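# A force limit is not a position check

The Prostmont refurbishment cell strips and rebuilds desktop computers for resale. In May it began bending socket pins. The incident log called this "operator setup error", the phrase was copied into the monthly summary, and the matter was closed. I think the log was wrong, and I think the wording matters more than the damaged boards.

Processor handling is the least forgiving job the cell does. The contacts are in the socket, they are fine, and they fold sideways under a load that a person would hardly feel. The arm has to reach down into the chassis past cables and brackets, with the case lying on the slatted bed and no fixture referenced to the board itself. 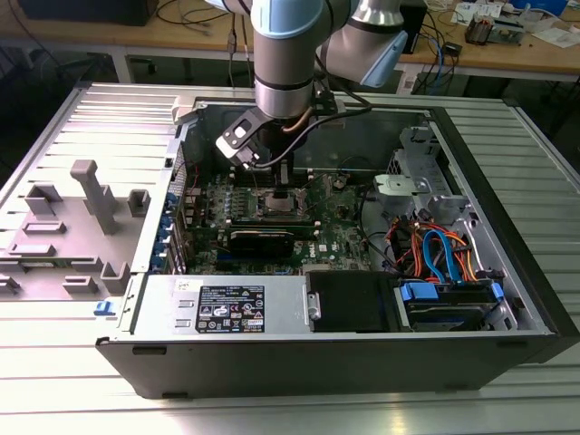 *Gripper lowered over the processor socket area, side panel off.*

The sequence is short. The wrist camera finds the socket, the controller works out an offset, the arm descends, and a force threshold ends the move. Starkine supplied the integration and set the threshold. Across 1139 insertions the cell recorded 27 boards with bent contacts. In every one of those cases the force trace stayed inside its limit and the cycle was reported as good.

That last fact should have stopped the phrase "operator setup error" from being typed. An operator who loads a chassis slightly skewed has made a small mistake of the kind the vision step was bought to absorb. If the vision step did not absorb it, the vision step is where the inquiry starts.

Kiều Âu, who maintains the cell on the late shift, pulled the stored offsets and compared them with the rejected boards. The bad insertions were grouped. They followed runs in which the locator had matched on a bright edge near the socket and returned a high confidence score for a position 3 mm out. Reflective parts are common in these machines. The locator had been tuned on a single chassis type under the original lamps, and the lamps had been changed.

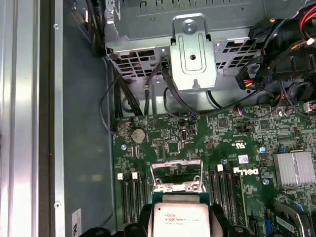 *Xeon processor held over the open socket.*

A force limit answers one question: is the arm pushing too hard? It says nothing on whether the part is in the right place. With a stiff object and a stiff surface the two questions overlap, and people get used to treating them as one. Socket contacts are springs. A processor that lands offset will press them over at a load well within the normal range, and the trace looks like a clean seat. The Starkine handover sheet lists the force threshold under "placement verification". It should not be there.

The safety side deserves the same attention. Nobody was hurt, and the summary says so in its first line. But after the second batch of rejects, the cell was run with the guard interlock in maintenance mode so that staff could lean in and watch the descent. The arm was at reduced speed, as the mode requires. It was also acting on an offset already suspected of being wrong, with a hand sometimes resting on the chassis. Reduced speed limits the energy of a contact. It does not make the path predictable, and a person judges where to put a hand by where they expect the arm to go.

Eskildsen, the insurer's engineer, asked for the interlock record and was given the force traces. I take that as a muddle, but it is the same muddle as before — force data offered as evidence about something else. 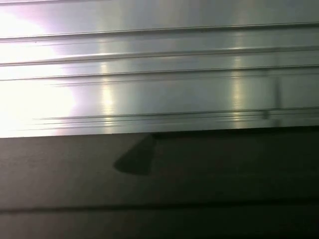 Would a lower force threshold have prevented the bent pins?

Only by stopping good insertions as well, because seating a processor correctly needs a load in the same range as the one that bends misplaced contacts.

The remedy is dull. The locator should match on at least two features that do not depend on reflection, such as board mounting holes, and refuse to proceed if the distance between them is wrong. The arm should pause above the socket and take a second reading. The Balow line already does this, at a cost in cycle time that its manager complains of and has never asked to have removed. Any change of lamp should trigger requalification on 100 insertions with scrap boards.

The log entry should also be reopened and the cause corrected. "Operator setup error" sends the next reader to the loading instructions, where there is little to find. "Position not verified before contact" sends them to the controller. As of writing, the original entry stands, and the loading instructions have gained an extra page.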